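## 8. Recording a creditor claim in Plavgate

Complete this section before you open the fee approval screen.

1. Open the estate file and select **Claims > New**.
2. Enter the creditor's name and the amount claimed. Leave **Admitted amount** blank.
3. Attach the proof of debt – form 2956 or a signed letter.
4. Set the class to **Secured** or **Unsecured**.

**Caution:** The class can't be changed after a vote is recorded.
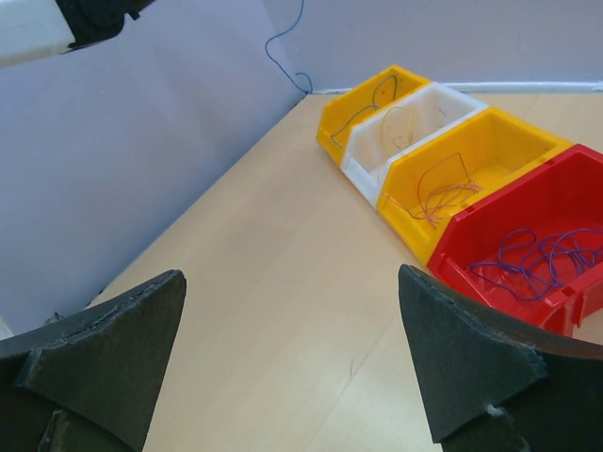
5. Select **Submit for review**. A second user must admit or reject the claim.

**Note:** Rejected claims stay in the register and are left out of the dividend run.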